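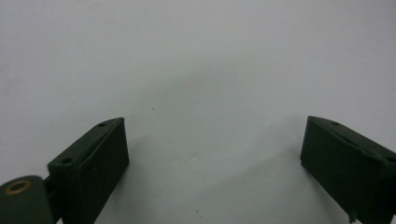
Open fingers of a hand-held gripper with dark green pads.

The Pomska pad fault was a fault in the fingers of hand-held grippers used to record human demonstrations for robot training. It was found in April at the Adville workshop of Navarrete, a company that prepares training data for robot arms. The fault caused the measured opening of the gripper to differ from the real opening. As a result, 2,171 of the 3,027 recordings in the Pomska collection were withdrawn. No person was injured.

Background

The Pomska collection was started to teach a two-armed robot to handle small household goods. The tasks included sorting coffee capsules, closing lids, folding cloths and moving light packages from one side of a table to the other. An operator holds one gripper in each hand and does the task in the usual way, and the grippers record the movement and the distance between the fingers. Later, a control program learns from these records and sends similar commands to the arms.

The distance between the fingers is not measured at the fingertips. In the Pomska grippers it is calculated from the angle of a joint at the base of the finger. This method is cheap and works well as long as the finger and its pad keep their shape. If the pad becomes thinner, or if the joint has play in it, the calculated value is no longer correct.

Description of the fault

The fault had two parts. The first was wear of the pads. A pad that was pressed many times against hard edges lost thickness near the tip, and the fingers then had to close further to hold the same object. The second was play in the joint. The bushing in which the pin turns had become slightly oval, so that the finger could lean outward under load while the sensor showed no change.

Each part alone produced a small error. Together they produced an error of up to 23 percent of the width of a capsule. With a soft object this made little difference. With a stiff and light object, such as a capsule, the robot closed either too little and dropped it, or too much and pressed it out of shape.

Discovery

The fault was not noticed during recording, as the operators corrected for it with their own hands without thinking about it. A person feels when the grip is weak and squeezes more. The recordings therefore looked successful, and they passed the review that was then in use, which only checked if the task had been finished.
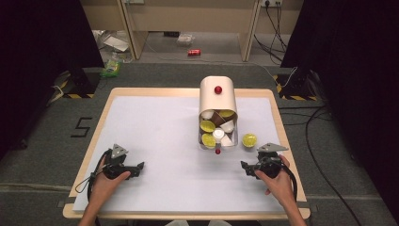 The first sign came when the trained program was run on the arms at the second site, in Varnano. The arms had new fingers with pads of full thickness. During capsule trials they deformed capsules in the storage container and pushed others out over its edge. In one trial an arm continued to close after contact until the motor current limit stopped it. The site stopped all trials the same day and left both arms without power until the cause was known.

At first the limit setting of the motors was suspected. A test with a metal gauge block showed that the arms measured correctly. The same block was then placed between the fingers of the hand-held grippers in Adville, and the values did not agree with its true width. Of the 27 grippers tested, all that had been in use for longer than one month showed some error – only the unused spare units were within tolerance.

Safety aspects

The case was treated as a safety matter, although the damage was limited to capsules and one container lid. The arms had followed their commands exactly, and the commands were wrong. A limit on closing force had been set for each motor, but it was chosen to protect the motor and was much too high to protect a fragile object or a finger.

After the fault, Varnano introduced a separate and lower force limit for trials in which a person may reach the table. The floor area of each station was also marked again, and the stop button was moved to the side where the observer stands.

Correction

The pads are now replaced after a fixed number of closing movements, and the bushings are checked with a pin gauge at the same time. Each recording session begins and ends with a measurement of the gauge block. If the two values differ by more than the permitted amount, the session is not used.

Part of the withdrawn recordings could be repaired by calculation, where the age of the pads was known from the workshop log. For the others the log was incomplete, and the tasks were recorded again. The corrected collection was released on 2024-12-12 with a note on the remaining uncertainty in the finger distance.

See also

Calibration drift
Force limiting
Teaching by demonstration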